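Reading time: 3 minutes

We use cookies to remember your settings and to count visits. By continuing to read you accept this. Manage preferences

Umby sorting build - second progress report to the Hurico small projects fund

Prepared by Waltraud Kleinschmidt, Pumphrey shared workshop
December 25, 2018

Summary

The grant covers a two-arm machine that sorts building bricks by color on a table and, later, kits them for the workshop's children's sessions. At the end of this period both arms are mounted, powered and running from one controller. Sorting by color works under supervision. Kitting has not been started. Spending is within the approved budget, with one line moved (see Costs).

Work completed

The left arm was rebuilt after the wrist bearing failed in the first period. The replacement bearing has a slightly larger outer diameter, so the housing was bored out and shimmed. Repeatability at the fingertips is now 2 mm, measured with a dial indicator over 15 approaches to the same point. The first report gave 3 mm for the same test.

Cabling on both arms was rerouted outside the links. The internal route looked cleaner but pinched the gripper cable at full elbow bend and caused two dropouts. External loops need more clearance and can catch on the table edge - the motion planner now keeps a margin there, at the cost of some reach at the near corners.

The controller software was moved from the old laptop to the Nernine board. The move took longer than planned. The serial driver had to be patched to keep both arms on one clock, and the patch is kept with the project files.

Sorting test

The test layout is fixed: three open bins side by side, blue, green and red from left to right, with loose bricks placed on the table in front of them. Brick positions and angles are changed by hand between runs. The arms split the work by zone, with the right arm serving the red bin and the left arm working the area in front of the blue one. Both can reach green, and a software lock prevents them from going there together.

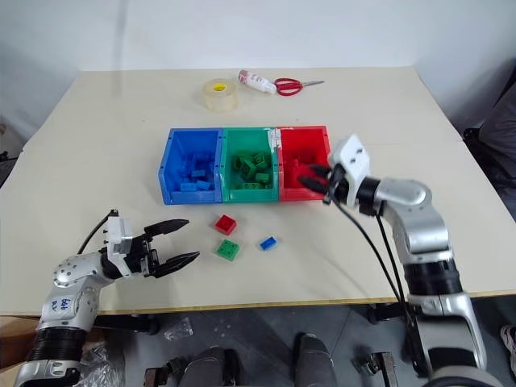 Results

In the last full session 19 bricks were presented and the machine placed all but three in the correct bin. Two of the misses were one-by-one bricks. The fingers close on these off center and the brick turns out of the grip during the lift. The third was a two-by-two brick released too early, above the lip of the bin. It slid back onto the table.

There were no color errors. Lighting was constant, so this says little about performance in daylight. A test next to the workshop window is planned.

Open problems

1. Small bricks. The current finger pads are flat. A pad with a shallow V groove has been drawn and will be printed in two hardnesses.

2. Release height. It is a fixed value at present and does not account for how full the bin is. A simple fix is to lower it in steps until the motor current rises. This has been tried on the right arm only.

3. Emergency stop. The button works but sits too far from the operator's chair. It will be moved before anyone outside the build group runs the machine.

Costs

The bearing and the boring work were paid from the contingency line. The sum set aside for a second camera was moved to the controller board, as agreed by e-mail. No further changes are expected. Receipts are attached to the paper copy of this report.

Next period

The V-groove pads and the release height change come first, followed by the daylight test. Kitting trials should begin in February if the small-brick problem is solved by then. If it is not, kitting will start with two-by-two bricks and the one-by-one size will be left out of the first kits.

Comments (3)

tallbench: Did you try soft pads before drawing the V groove? Silicone tape fixed the same slip on my gripper.

W. Kleinschmidt: Yes, on one finger. It held better but the brick stuck at release. May try again with a thinner tape.

orrin_k: Please post the serial patch when you can. Same board, same clock trouble.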